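Textile Care and Storage, Week 7
Notes from Imke Fröhlich's lecture, typed up by Hartmut Wendt. Sorry for the typos, did these on the train

Reading for this week: Rathjen chapter on fibres, first half only. Skip the part on tanning, it's for the leather people.

Recap from last time
Fibres in two big families. Cellulose (cotton, linen, hemp, ramie) and protein (wool, silk, hair). Synthetics get their own week after the break.
Cellulose hates acid. Protein hates alkali. If you remember one thing for the test remember that.
Rayon behaves like cellulose but goes weak when wet, so handle it wet as if it was made of paper.

Folding
Main topic today. A fold is a stress line. Fibres on the outside of the bend get stretched, inside ones get squashed, and over years they snap. You see it first as a pale line, then a split.
Sharp creases much worse than soft ones. Silk that's been weighted with metal salts is worst of all, can break the first time you open it.
Refold on different lines every time you take it out. Write on the box label which way it was folded (thirds, quarters, etc).
Pad every fold with a sausage of rolled acid-free tissue. Tissue goes IN the fold, not just on top.
Anything small enough to lie flat, lie it flat. Anything long and sturdy, roll it face out on a wide tube. Velvet never gets rolled tight.

Imke's story about the Tredton quilt: stored in quarters in a hall cupboard for decades, always the same quarters. When it was opened the cross in the middle had gone right through the top layer. Colour in the rest still great. The colour fooled everyone who peeked at the corner.

Boxes
Ordinary brown cardboard is made from wood pulp with the lignin left in. Lignin breaks down, gives off acid, acid goes into the cotton. You get yellow-brown stains wherever the cloth touched the wall of the box.
Fine for moving house. Fine for an afternoon. Not for years.
Archival board is lignin free and usually buffered with chalk. Buffered is good for cellulose, for wool and silk ask for unbuffered. Stindier makes both, the labels look nearly the same so check the end of the box.
If you can only get ordinary board, line it. Washed unbleached calico, two layers, and change it once a year.
Don't overfill. The lid should close without pushing.
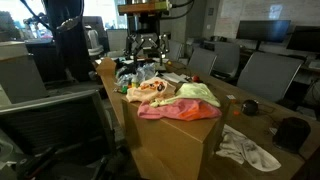
Printed and plain cloths on an ordinary cardboard box, clear bags behind.

Plastic
Big question from the back row: is plastic ok. Depends.
Polyethylene and polypropylene are ok. Polyester film ok. PVC never, it gives off acid and goes sticky.
Dry cleaner bags are for the trip home. Take them off the same day.
Any sealed bag holds damp in. If the temperature drops at night you get water on the inside and then mould. January is bad for this in a tin shed, hot days and then the cool change comes through.
Leave one end open or cut a few slits. Calico cover is better nearly always.
Static from plastic also lifts loose pigment, matters for painted or flocked fabrics.

Colour
Light damage adds up and can't be undone. Curtains, rotate them. Same for anything on a wall.
Reds and pinks often run. Test before you wet anything: drop of distilled water in a seam, white blotter, press, wait. Then the same again with your detergent, as some dyes hold in water and bleed in soap.
Test each colour in a print seperately. One orange can be fast and the one beside it not.
Store strong prints with tissue between them and the pale stuff.

Pests
Clothes moth and carpet beetle. The larvae do the eating, they go for wool, silk, fur, feathers. Cotton is mostly safe unless it's dirty.
So clean before storing!! Food and sweat are what bring them in.
Silverfish eat starch. Don't starch or iron before you pack away.
Freezing: bag it, squeeze the air out, freezer for two weeks, let it come back to room temp still in the bag. Don't open early or you get condensation on the cloth.
Lavender smells nice. Won't kill anything.

For the prac
Monday, 2 pm, the Bivura room, not the usual one. Bring a cotton item and a wool item you don't mind handling, pencil (no pens near the trays), clean hands, no rings.
Tissue and tubes supplied. We'll do the fold padding, then the blot test if theres time.
Worksheet 7 due at the start of the prac, Imke won't take late ones by email.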